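Dalen Woodworkers Board > Turning > General Talk
Thread: Finishing knobs and pulls for a whole kitchen, oil or film?

mapleandmud
Hi everybody. I've been reading here for a good long while and finally have something to ask, so please be patient with me because I tend to go on.

My sister and her husband bought an older house last spring and the kitchen has the original cabinets, which are lovely, and the original knobs, which are mostly missing. I offered to turn her a full set as a housewarming present (this was before I went and looked at how many doors and drawers she has!). I've got a small lathe, a decent stack of cherry, and some walnut for the bases, so each knob is going to be two woods glued together with a little cove where they meet.

The turning is going fine and I'm enjoying it very much. What I can't decide is the finish. These are going to be grabbed all day long by two grownups and three kids with jelly on their hands. I've always used plain oil and wax on bowls and I love how it feels, but a bowl sits on a shelf. Do I need something tougher? And if I do, how do you all get it on something that small without runs collecting in the cove?

Thank you in advance, and thank you for all the old threads, they've been a real comfort on slow evenings.

pete_in_the_shed
Welcome! What a nice present. My vote is wiping varnish, and I'd vote for it twice if they let me. I did my own kitchen with oil and wax and it looked wonderful until the first winter. The knob by the stove went gray and sticky, and the one on the trash drawer looked like something I'd dug up in the yard. I ended up taking them all off and starting over, and my wife still brings it up.

Thin coats, rub them on with a scrap of old T-shirt, wait overnight, go over them with a gray pad, do it again. Three coats is plenty on the upper doors. I'd go a little heavier on whatever is under the sink.

Lathe_Lorna
I'm going to disagree with Pete, kindly, as I usually do! Varnish is tough right up to the day it chips, and then you've got a knob with a bald spot on it and no way to touch it up that doesn't show. With oil you take a rag to it on a Sunday afternoon and it's good as new. My mother's pantry has oiled maple knobs that my father turned when I was in grade school, and they've gone the most beautiful deep color where hands have been. I wouldn't trade that for anything shiny.

If you do go with oil, please let it cure properly before you put them on the doors. I give mine a couple of weeks in a warm room. Folks rush that part and then blame the oil.

pete_in_the_shed
Lorna, your father didn't have three kids with jelly.

Lathe_Lorna
He had four, Pete.

Joar Dahlgren
I enjoy watching you two do this every year. Let me put in a word about the shape, because I think it matters as much as what's in the can. A deep narrow cove will hold finish, and later on it will hold flour and grease and everything else. If you open it up so a fingertip wrapped in a rag can sweep all the way around in one go, your problem with runs mostly goes away and your sister can keep the things clean.

I like a wide, low dome on top for the same reason. It gives you something to hold on to, and it wipes clean in one swipe. The combination I keep coming back to is a bright orange-brown top over a very dark base, which looks handsome on painted doors and even better on plain ones.

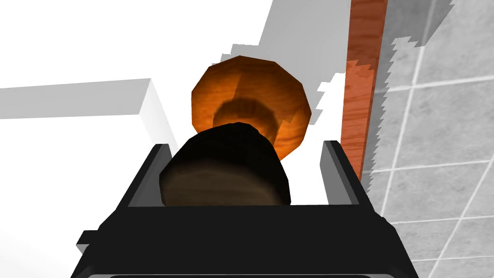
Warm top, dark base, and the darker ring at the neck.

You'll want to soften those flats on the rim, of course, but as far as color goes that's the idea. On a real one I would keep the neck no narrower than half the width of the top. Skinny necks snap, usually while somebody is leaning on the drawer to reach a high shelf.

mapleandmud
Oh, that's a big help, thank you Joar! My coves are much too tight, now that I go and look at them with a fingertip in mind. I've only got 7 turned so far, so it's no tragedy to open those up. I love the orange against the dark. My cherry is still quite pale. Does it get there by itself, or do I need a stain?

Joar Dahlgren
Leave the stain alone. Set the tops on a sunny windowsill and turn them every few days so they color evenly. Mine had come along nicely by the end of April one year, and that was with a good deal of rain. They'll keep on darkening in the kitchen too, so don't fret if they start out a shade lighter than you'd like.

gusset67
Chiming in from the production side, such as it is. I did a run of 160 drawer pulls for a bed and breakfast and used a shop-mixed blend, one part oil, one part varnish, one part thinner. It splits the difference between Pete and Lorna, which probably means it'll annoy both of them. It goes on like oil, it can be freshened up like oil (near enough), and it stands up to wet hands far better than oil by itself.

For holding them, screw each knob onto a machine screw poked up through a strip of cardboard or thin plywood. You can coat the whole thing without touching it and stand the strip on a shelf to dry. I tried hanging them upside down once and every single one got a drip right in the center of the dome.

And please lay your oily rags out flat outdoors to dry, or put them in a can of water with a lid. Don't wad them up in the trash. They can heat up and catch fire all by themselves, and I've seen a scorched bench that would make a believer out of anybody.

Lathe_Lorna
Gusset, I'm not annoyed, I've used that blend on chair arms and liked it. I do find it takes longer to lose its smell than people let on, so mapleandmud, I'd keep them out of the house for a good while if your sister is sensitive to that kind of thing.

pete_in_the_shed
I'm a little annoyed. But the screw strip is a good trick and I'm stealing it.

One more thing on the hardware. Drill the screw hole before you shape the outside, while you still have a square blank to clamp. And use threaded inserts if the screw is going into end grain. Plain wood screws work loose, and then somebody tightens them and tightens them and pretty soon there's nothing left to bite.

mapleandmud
You're all so generous, I've written every bit of this down in my shop notebook. I think I'm going to do the blend on the lower drawers and the sink doors, and try plain oil on the uppers where only the grownups reach. That way I can see for myself how both of them wear, and Pete and Lorna can each claim half a kitchen.

Does anyone have a favorite way to keep the domes matching? I'm doing it by eye at the moment and they're cousins more than sisters.

Joar Dahlgren
Cut a half profile out of stiff card, hold it against the dome with the lathe stopped, and look for light coming through the gap. Make two copies, because the first will end up in the shavings. If they still come out as cousins, put the closest matches side by side on the double doors and spread the odd ones out along the drawers.

gusset67
What Joar said about the card. I'd also turn a few spares while you're set up, and give your sister a couple in a jar with the screws already in them.

mapleandmud
Spares, yes, good thinking. Off to cut some card and open up those coves. I'll put up a post when the first row is on the doors!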